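About us

Rodix is a small shop for baskets, trays and plain tableware. My name is Lies Boersma, and I started it with one rented room in Clilisside and a lot of wicker. Today we are a team of 2 and we keep 43 models in stock, from bread baskets to the big ones for firewood.

We like things which can stay on the table after the meal. A woven basket with a rope-like braid at the bottom and a thick rim is nice enough to stand next to the plates, and you do not need to hide it in a cupboard when guests are coming. Two apples in it, a tray with a pale blue plate beside, and the table is ready – more decoration I never use at home.

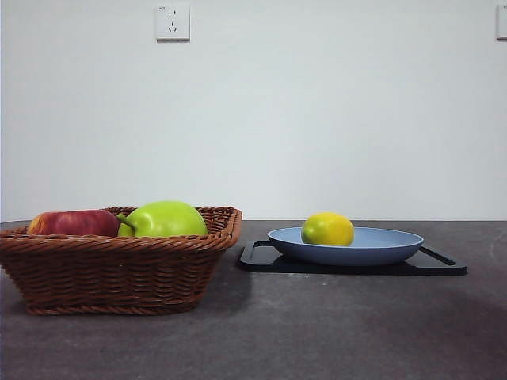

How we work

Our wicker comes from the Peeters workshop, with whom we work from the first year. Every basket is checked by hand before it goes in the box. If a strand is sticking out, we cut it or we send the basket back. The trays are from the Flillovix series, and we choose them for the handles, because a tray must be easy to lift also with full cups.

Last year we sent 900 parcels. We pack them in paper only.

Visit us

The showroom is open from 10 in the morning until 5. In February we are closed for the stock counting, but e-mails are answered as usual, mostly the same day.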